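Subject: Re: Talent night – singers first or comedians first?

Hello all,

I have been meaning to answer this since I first read it over breakfast, and then the day got away from me, so forgive me if the discussion has moved on without me. I am quoting the bit I want to talk about.

> I watched the whole season of the Pilora singing contest again last month
> and I am convinced they put the weaker acts in the first half hour on
> purpose. By the time the good ones come on, the judges have used up all
> their complaints. Should we do the same at our show in Wundendale, or is
> that unfair to the people who have to go first? We have 25 acts signed up
> and I have no idea how to put them in order.

Well, I watched that season too (twice, if you count having it on while I ironed), and I saw it a little differently. The girl with the accordion sang third in the first episode and she went all the way to the final. If that was a weak act I would like to know what a strong one is! What I did notice was that they never put two slow songs together. There was always something silly or loud in between, a juggler or that family of tap dancers, and by the time the next ballad came around you were ready to sit still for it.

So my vote is to sort by mood and leave the question of who is good to the judges. When I helped with our spring show we wrote every act on a slip of paper and pushed the slips around the kitchen table until nothing sat next to its twin. It took us most of an evening and two pots of coffee, and I enjoyed it more than the show, if I am truthful, because our show had a microphone that hummed.

I did write up my notes from that one for the club page, and I will paste them in below for anyone who joined the list after it went out.
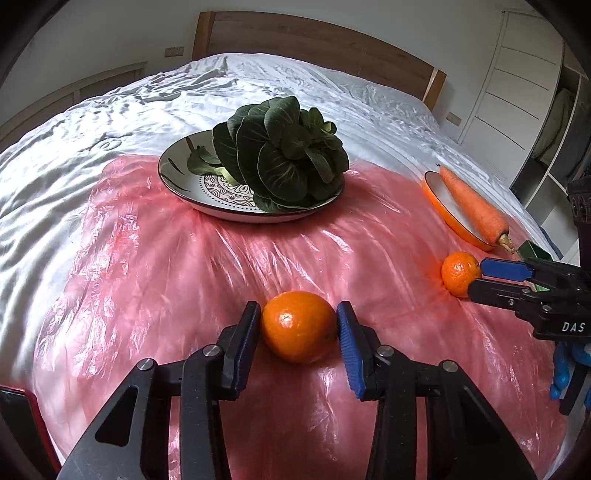

Wundendale, May

We had 34 acts on the list and 8 of them dropped out before the dress rehearsal, which is a lot, but the hall still felt full from start to finish. The opening number was the Ondrejka sisters doing the old train song with the harmonies from the television version, and they got the crowd clapping by the second verse. After them came the magic act, then a very nervous young baritone who forgot his words, stopped, laughed, and started over. He got the biggest hand of the first half. I have thought about that a good deal since. On television they would have cut to a judge making a face, and then to a commercial.

The voting was where we got into trouble. We let people vote by dropping a ticket in a jar, and some of them had bought whole strips of tickets for their cousins. Next time I would hand out a single ticket at the door and leave it at that.
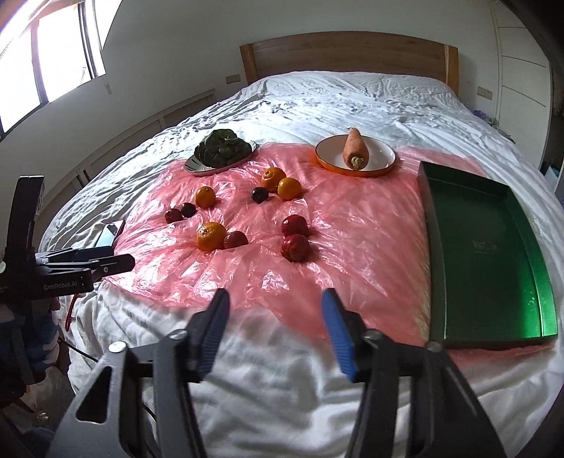 The other thing I would change is the results. We read out every place from last to first, the way they do on Tustotard Tonight, and it dragged terribly. On that program they have lights and drums and a host who can stretch one envelope over a whole commercial break. We had a folding chair and a list. Read the top three, thank everybody, and let folks get to the cake.

That is the end of the notes. As for the prize, I know there was talk of raising 1000 dollars, and I think that is lovely if it can be done, but please don't hold up the date for it. People will sing for a ribbon. They always have here.

One last question from me – does anybody still have the backing track for the train song? Mine is on a cassette and the cassette player has given up. If you have it in any other form, write to me off the list and I will gladly come by and pick it up in the afternoon, any time after three.

Warm wishes to everyone, and good luck with those slips of paper.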